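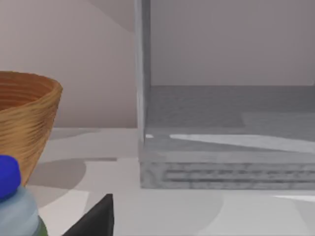

Wrist view, kitchen counter task, cabinet side

Forums > Manipulation > Simulation > Good Practice
New posts | Search | Members | Log in

Counter scene rules, draft 2: please pick holes in it

skemura_hang
OK, I've been looking forward to posting this! We finally wrote down our house rules for simulated counter tasks, after 488 episodes where every person on the team had their own idea of what a clean run was. Short version:

1. Fix the object list before the first episode and don't swap anything mid-batch.
2. Log contact with anything that isn't the target, even a brush.
3. Keep at least 5 cm between a moving finger and glass unless the glass is the target.
4. Record the start pose of every arm, including one that stays parked.
5. A human reviews every failure. Successes get spot checks.

Rule 2 is my favorite. We went back through the April batch with it and found 77 brushes that had all been filed as perfect!
Hằng Dương

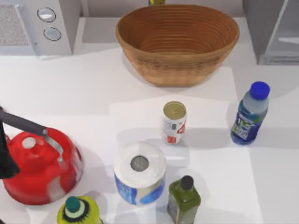

Régis Ferrand: I like most of it, but rule 3 makes no sense in a simulator. Glass doesn't break there. You're throwing away good approach paths to protect a mesh.

skemura_hang
Sure, but the policy doesn't know it's a mesh, and ours go onto real arms later. I'd much sooner have the habit baked in from day one.

Régis Ferrand
Then write it as a transfer rule and say which hardware it's for. A flat 5 cm will rule out half the grasps on a crowded counter. At Nomness we set clearance per object and it works nicely.

bmee_c
Per object is more work, but I'm with Régis. Also, can rule 4 cover cameras? We lost a week on the Grarkar project to a wrist camera offset that one person had changed and not written down. Put the camera poses in the same file as the arm poses, same units, and have the loader refuse to start if either one is missing. Best thing we ever did, I love that check.
Boonmee Chaimongkol

skemura_hang
Oh, that's good. Going straight into draft 3. I'm coming around on per-object clearance too, though I want a default for anything people forget to list.

On two-arm runs, which I left out of the first post: we say the idle arm has a keep-out volume

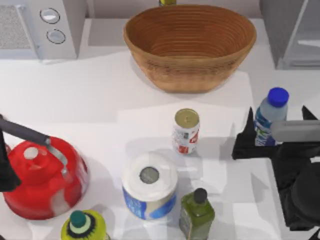

and the active arm may not enter it, even for a shortcut. The volume is set once per layout and saved with the object list. If a target sits inside it, move the parked pose and start a new batch. Don't shrink the volume to make one reach work. I did that once and spent the next day relabeling 27 episodes.

Thư Mai
Disagree with the new batch part. If the parked pose is logged per episode (your own rule 4!) you can filter afterwards. Why restart?

skemura_hang
Filtering works if everyone remembers to filter. I'd still restart, but I'll add yours as an option and see who shouts.

Hậu Vương
Spot checks on successes: how many? "Some" is not a rule.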